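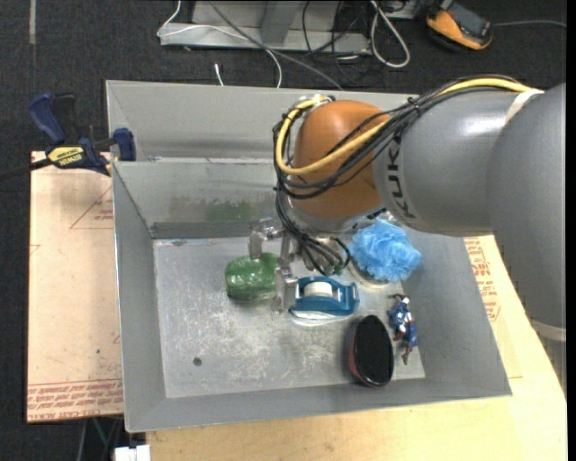 3.2 Cell upkeep and cable dressing

Cell was rebuilt in February after the move from Pledville. Same KUKA arm, same controller, new bin. Sheet metal with sloped walls, held at the corner with a bar clamp (Fig. 3). Before the clamp the bin crept towards the base over a long run and the hand-eye calibration went off with it. We now check the clamp by hand before every session and recalibrate after 100 picks.

Most stoppages came from the cables. The yellow cable is left with a wide loop at the last joint so the wrist can turn without pulling on the fitting; the thin black gripper leads run beside it. Leads near the fingers are the weak point. Three were replaced in all, each one broken close to the connector. Jenő Takács re-terminated them on site, spares came from Pruvberg. Wrist rotation is now limited in software, wich cost us a few grasps near the walls.

Fig. 3. Bin cell during a grasp trial with mixed household objects. Gripper lowered between the green item and the tape dispenser.

Floor scratches are left as is. Depth dropouts on on the bare metal are treated in Section 3.3.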